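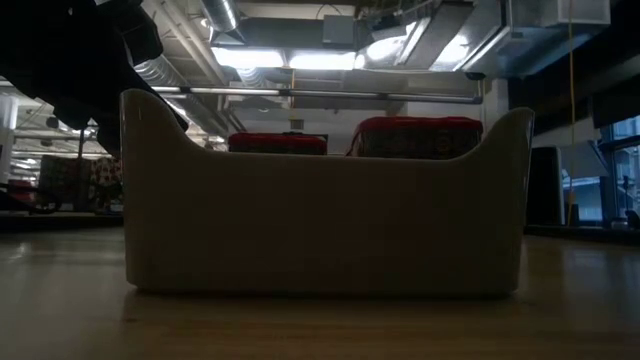
Urnberg Telehealth, Drenness hub
Consultation room and remote equipment inspection
Date of inspection: Feb 23, 2022
Inspector: Parveen Ghauri
Rooms covered: video rooms A and B, reception kiosk, comms cupboard

Ratings: S = satisfactory, A = action needed, N = not inspected

Section 1. Video consultation rooms

1.1 Door closes fully and latches. S
1.2 Conversation not intelligible from corridor with door closed. A
Comment: Room A passes. In Room B normal speech can be followed from the first corridor chair. Drop seal on the door has worn at the hinge side. Replace seal and retest. Move the chair in the meantime.
1.3 Screen not visible through door glass. S
1.4 Camera, microphone and speaker tested with a call to the Skurkbridge hub. S
Comment: Slight echo in Room B at full volume. Volume limit set to 87 per cent, echo gone.
1.5 Lighting on patient's face adequate for skin assessment. A
Comment: Room A reading was below the 800 lux set in our local procedure. One tube failed. Skin appointments to be booked into Room B until it is changed.
1.6 Patient chair stable, arms secure, wipeable cover intact. S

Section 2. Examination devices

2.1 Blood pressure monitor within calibration date. S
Comment: Both units due again in September.
2.2 Pulse oximeter clean, battery above half. S
2.3 Digital stethoscope pairs with the Kazmi console within 30 seconds. A
Comment: Room A unit paired on the third attempt only. Console software is one release behind Room B. Update and repeat the test.
2.4 Thermometer probe covers in stock. S
2.5 Single-use items in date. S
2.6 Cleaning log signed after each patient. A
Comment: Gaps on two afternoon sessions. Raised with the session lead.

Section 3. Electrical and cabling

3.1 Portable appliance labels present and current. S
3.2 No trailing leads across walkways. A
Comment: Kiosk network lead crosses the route to the toilet. Temporary cover strip fitted during the visit. Permanent wall trunking requested.
3.3 Battery backup holds video link on mains loss. S
Comment: Held for the full 6 minute test. No alarm faults.
3.4 Comms cupboard locked, key signed for. S
3.5 Comms cupboard ventilation clear. N
Comment: Upper grille not reachable without steps. Carry over to next visit.

Section 4. Emergencies and records

4.1 Remote doctor can see the hub's street address on the call screen. S
4.2 Panic button tested in each room. S
4.3 Staff on shift can state the procedure for a patient who collapses during a call. S
4.4 Console locks itself when unattended. A
Comment: Kiosk lock timer had been switched off. Switched back on, setting now restricted to administrators.
4.5 Paper consent forms stored in locked cabinet. S

Items 1.2, 1.5 and 2.3 to be closed before the next skin clinic. Item 3.2 remains open pending a contractor's quotation.

Signed: P. Ghauri
Copy to: hub manager, Drenness; equipment desk, Urnberg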